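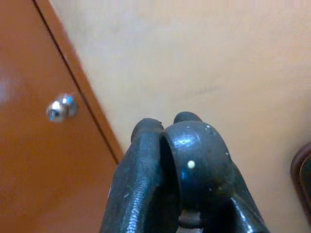 Attachment 1: cabinet, left, with the small metal knob. Plain beige wall behind.

Home | Lists | Archive | Search | Thread index | Log in

Usotier Furniture Repair List
Posted Thursday, 7:40 pm, by the list member at Ververidis Joinery

Subject: Re: Cabinet knob works loose, door finish worn around it

> I have an older wooden cabinet in the spare room, orange-brown
> finish, one small silver knob on the door. The knob spins and
> comes loose every couple of weeks. I tighten it and it goes
> again. The finish near the knob has also gone dull and a bit
> grey. I was going to put a bigger screw in and rub some oil
> over the colour. Is that all right? Also, the cabinet stands
> close to the wall and I don't know if that matters.

Replying to the three points in order. The cabinet I have here at the moment is the same general colour as the one you describe and also has a small silver-coloured knob, so most of what follows should carry over.

1. The knob.

Don't put in a bigger screw. Most small metal knobs are tapped for a machine screw that comes through the door from the inside, and the thread in the knob sets the screw size. A fatter screw will either refuse to start or strip the knob. Take the knob off and look at what you have. If the screw bottoms out in the knob before the head pulls up tight against the inside face, it is too long, and no amount of tightening will hold it. That is the usual cause on older doors where someone has swapped the knob and kept the old screw.

Fixes for that are a shorter screw, or a washer under the head. I keep a box of 200 washers from Udard, their part 473, and one of them is generally enough. If you need to shorten the screw, run a nut onto it first, cut, file the end, then back the nut off to clean up the thread.

If the length is right and it still turns, check the hole in the door. An oversize hole lets the screw rock each time the door is pulled. Plug it with a dowel and wood glue, leave it overnight, and redrill from the front face with a scrap block clamped behind. Mark the centre before you plug it. I have forgotten to do this and had to work it out again from the ghost ring on the finish.

A drop of removable threadlocker is fine on metal to metal. Keep it off the finish. If the knob has a wood screw fixed into its back and goes in from the front, none of the above applies. In that case pack the hole with a glued sliver of hardwood, trim flush and make a new pilot hole.

2. The finish.

Test before you oil anything. Dull and grey near a handle is very often hand grease and dirt sitting on top of a sound finish. Wipe with a cloth dampened in warm water and a little dish soap, wrung out hard, then a clean damp cloth, then dry. Do a patch on the lower edge of the door first. If the cloth comes away brown and the colour comes back, stop there.

If it stays dull, dab methylated spirits in a hidden spot with a cotton bud. Shellac goes tacky within a minute. Most later lacquers and varnishes won't. Oil over any intact film finish just sits there and collects dust, and on the orange-brown ones it can leave a darker halo that is a nuisance to remove.

Once clean, I use Ovico paste wax, the 1134 amber. Two thin coats with 2 hours between them, buffed after each. The clear one shows white in open grain. Take the knob off before waxing or you will get a ridge around the base.

3. Distance from the wall.

It matters if the wall is an outside one. Leave a finger's width so air can move behind the back panel. On an inside wall it makes little difference. Check the cabinet with a level while you have it out, front to back and side to side. A door hanging on a cabinet that leans forward swings open by itself, people push it shut by the knob, and the knob gets worked loose faster than it should. Shim under the front feet. Plastic shims are better than folded cardboard, which packs down by October if you put it in during the winter.

Could you post the screw length, the thickness of the door, and whether the screw head is on the inside? With those three I can tell you which washer or screw to buy. Please measure the door at the knob hole and not at the edge, as some have a thinner centre panel.

Ververidis Joinery

Usotier uses cookies to keep you logged in and to remember your thread settings. By continuing to read the archive you accept this. Manage cookies | Accept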